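Drought or salt, which one is hurting my cotton seedlings?

Fokia
I've got a little side project growing cotton seedlings under lights, and I'm trying to find out if a variety sold as Zetance really copes with dry soil. I gave half of them less water and the other half salty water, starting in March, and now they all look equally sad!! Same curled leaves, same brown edges. I have 84 plants and no clue what I'm looking at.

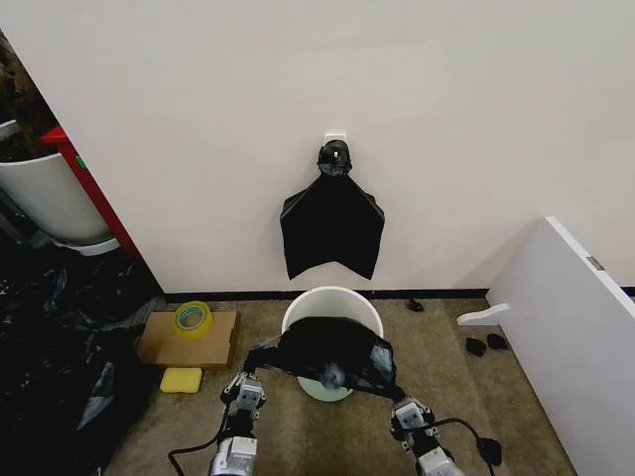

Can I tell salt damage from drought damage just by looking at the leaves?
Only sometimes, so weigh the leaves fresh and dried and check the salt in the soil water too.

Amadi
I did this with tomatoes and made every mistake going. My big one was jumping straight to 300 mM salt, which flattened everything overnight (well, by 4 in the afternoon). Step it up over several days and keep a group on plain water. Do you have one of those? You didn't say, and without it 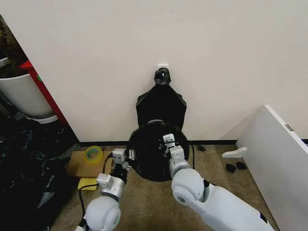
you're only comparing sad plants with other sad plants. Also move the trays around, my lights were much stronger in the middle.

Povora
just buy a soil moisture meter, mine works ok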